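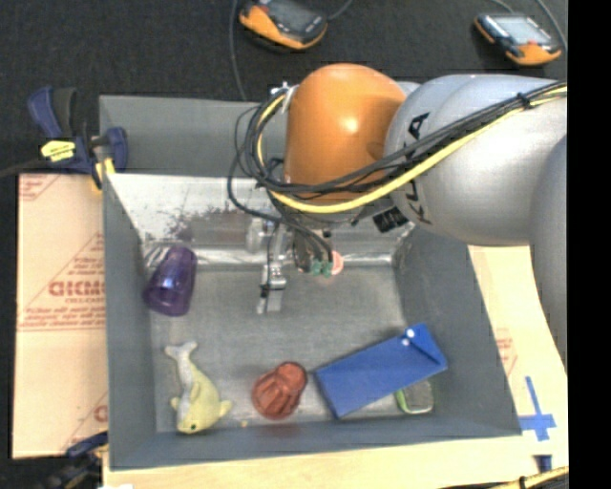 ## 4. Working alongside the picking arm

If you have come to this section from the packing benches, welcome, and please don't feel you need to have read everything before it. The Jukeo cell takes over the reaching and lifting that used to fill most of a shift at Louro, and what it leaves for you is the part that needs a pair of eyes and a bit of judgement: deciding what goes into the bin, how it lies, and what to do when the arm can't make up its mind.

### 4.1 Before you start the cell

1. Read the handover note from the last shift. It is kept in the blue folder at the Detilau desk, and it will tell you which items gave trouble.
2. Check that the bin is clamped at its rim and doesn't shift when you push it gently with the flat of your hand.
3. Follow the cables along the arm with your eyes, from the gripper upwards. They should hang in easy curves, with nothing pulled tight and nothing drooping into the bin.
4. Pick up the handheld controller and make sure the stop button is released.
5. Press **Ready** and stand back behind the line. The arm waits 30 seconds before it moves.

> **Caution:** Never reach into the bin while the arm is over it, even if the gripper is open and still. A waiting arm can set off again without any warning.

### 4.2 Filling the bin

1. Press **Hold** and wait for the arm to park.
2. Lay the items in one layer, with bare floor between them where you can. Mixed shapes are fine, and a soft toy shape, a cup and a flat pouch can all share a bin quite happily.
3. Leave tipped cups as they fall. The arm copes with them on their sides.
4. Keep single items under 700 g. Anything heavier goes to bench 870, as it always has.
5. Step back and press **Resume**.

**Note:** Shiny bin walls throw reflections, and now and then the arm will reach for one. Let it try twice, then press **Hold** and move the nearest item towards the middle.

### 4.3 When the arm asks for help

The screen shows code 101 when the arm has given up on an item. Press **Hold**, turn the item over or take it out, and write it down in the Gritance log, with a word or two on how it was lying. Those few words are read every week, and several of the settings we use now came from packers' notes.

Please don't feel hurried by the cell. Your bench target no longer counts picks, so a pause to sort out an awkward bin costs you nothing. If your hands or shoulders miss the old work (some people do find standing and watching more tiring), ask your shift lead about swapping to the benches after the tea break.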